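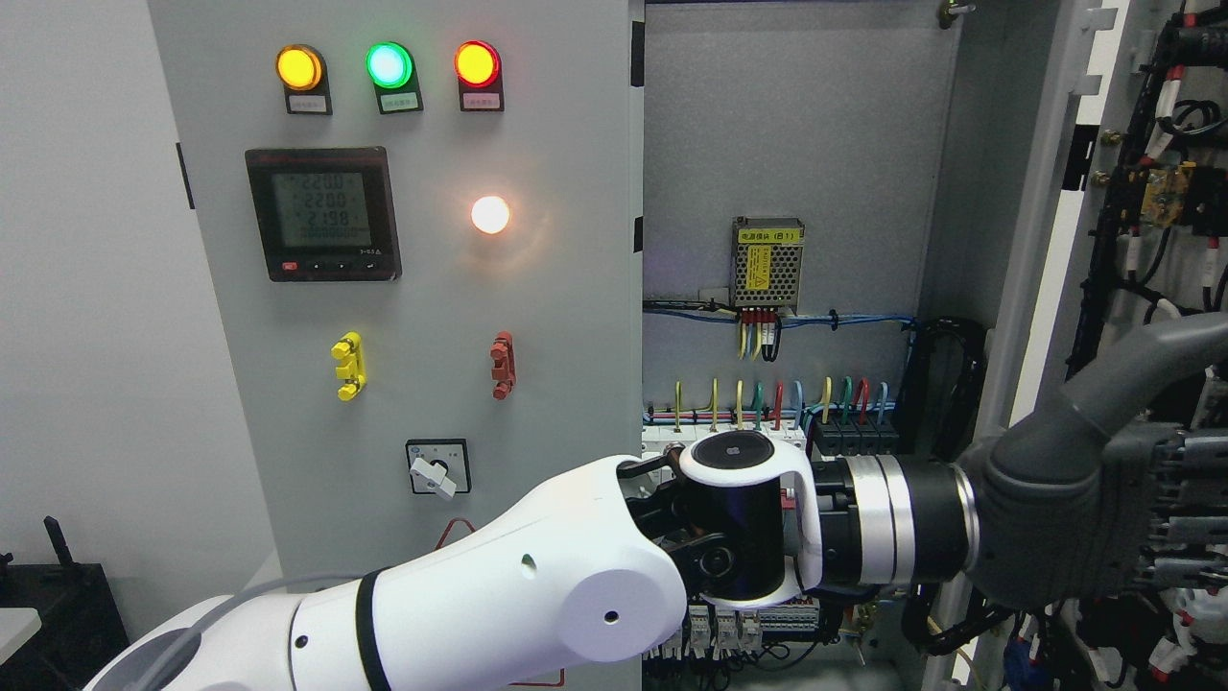 3. Materiales y procedimiento

3.1. Contexto institucional y alcance del estudio

El trabajo se desarrolló en el taller de baja tensión del centro de formación técnica de Barberg, en el marco del programa Prostirside de actualización de las prácticas de mantenimiento. La unidad de análisis es el armario de control eléctrico de uso docente, entendido como el conjunto formado por la envolvente, los elementos de mando y señalización montados en la puerta y el aparellaje fijado a la placa de montaje interior. Quedan fuera del alcance los motores y demás receptores, que fueron objeto de un informe anterior (Brøndum y Kjærgaard, en preparación).

La pregunta que orienta esta sección es de carácter organizativo: en qué medida la disposición de los elementos en la puerta y en el interior condiciona el orden en que el alumnado de segundo curso efectúa la inspección visual previa a cualquier intervención. La bibliografía sobre mantenimiento industrial suele tratar por separado la señalización frontal y el cableado interior. En el aula, sin embargo, ambas zonas se examinan en una misma sesión y con la puerta abierta, de modo que el estudiante ha de relacionar lo que indica el frontal con lo que encuentra detrás de él.

3.2. Descripción funcional del armario

La puerta reúne los elementos destinados a la persona operadora. En la parte superior se alinean tres pilotos circulares, amarillo, verde y rojo, cada uno con su placa de identificación. Debajo se sitúa un medidor digital multifunción de formato cuadrado, acompañado por un piloto blanco. En la zona inferior se encuentran dos bloques, uno amarillo y otro rojizo, y un selector giratorio de maneta blanca.

El interior responde a una distribución convencional. La fuente de alimentación conmutada, de carcasa metálica perforada, ocupa la parte alta de la placa de montaje; los conductores que parten de sus bornes descienden agrupados, mientras que los de color azul recorren la placa en sentido horizontal. Por debajo se dispone el aparellaje sobre carril DIN. La codificación cromática del cableado constituye, a efectos didácticos, el principal recurso para el seguimiento de los circuitos, y por ello se le dedicó un apartado propio en la ficha de inspección.

3.3. Participantes y sesiones

Participaron 35 estudiantes, distribuidos en grupos reducidos. El protocolo se ensayó en el mes de marzo con personal docente del centro y se aplicó en su versión definitiva a lo largo del curso. Cada estudiante completó varias inspecciones, hasta un total de 300 fichas válidas. Las fichas incompletas, así como aquellas en las que no constaba la posición inicial del selector, se excluyeron del análisis.

La coordinación de las sesiones correspondió a Hjalti Brøndum, responsable del taller, quien se encargó asimismo de fijar los criterios de corrección. No se facilitó al alumnado el esquema unifilar hasta haber concluido la inspección visual.

3.4. Procedimiento de inspección

La ficha se estructura en dos bloques. El primero, relativo a la puerta, exige anotar el estado de cada piloto, la información disponible en el medidor, la posición de la maneta del selector y la presencia de señalización de riesgo eléctrico (figura 1). El segundo, relativo al interior, comprende la fijación de la fuente, el recorrido de los mazos, el estado de las bridas y la entrada de conductores en los dispositivos montados sobre carril.

Se estableció que el estado de los pilotos debía consignarse por separado y sin interpretación. Un piloto encendido se registra como tal, con su color y su posición, y su significado se discute en una fase posterior con ayuda de la documentación. Esta separación entre observación e inferencia procede del método Jikville, adoptado por el centro con modificaciones menores.

Las comprobaciones interiores se limitaron a la observación a distancia. Toda maniobra que requiriese contacto con los conductores se reservó al profesorado, previa desconexión y verificación de ausencia de tensión.

Figura 1. Puerta e interior del armario de control. En el frontal, pilotos de señalización encendidos, medidor multifunción, selector giratorio y, en la parte inferior, señal triangular de riesgo eléctrico. En el interior, fuente de alimentación y mazo de conductores azules sujeto con bridas negras.

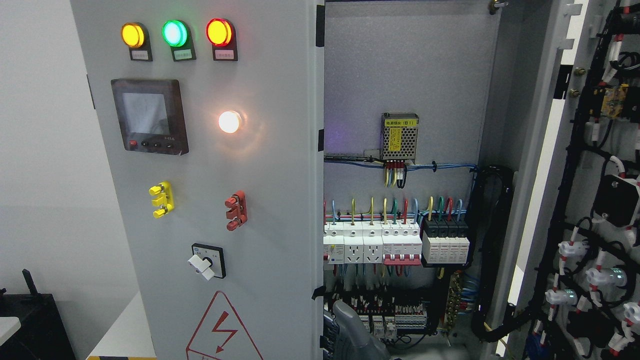

3.5. Tratamiento de los datos

Las fichas se transcribieron a una hoja de cálculo común y fueron revisadas por dos docentes de manera independiente. Las discrepancias se resolvieron mediante consulta del original en papel. Para cada inspección se registró el orden de las anotaciones, lo que permitió distinguir entre recorridos iniciados en la puerta y recorridos iniciados en el interior.

Los errores se clasificaron en omisiones, confusiones de identificación y lecturas incorrectas. La categoría de confusión de identificación incluye los casos en que se atribuyó a un elemento la denominación de otro próximo, situación prevista en particular para los bloques de la parte inferior de la puerta y para los pilotos contiguos. Los resultados se exponen en la sección 4.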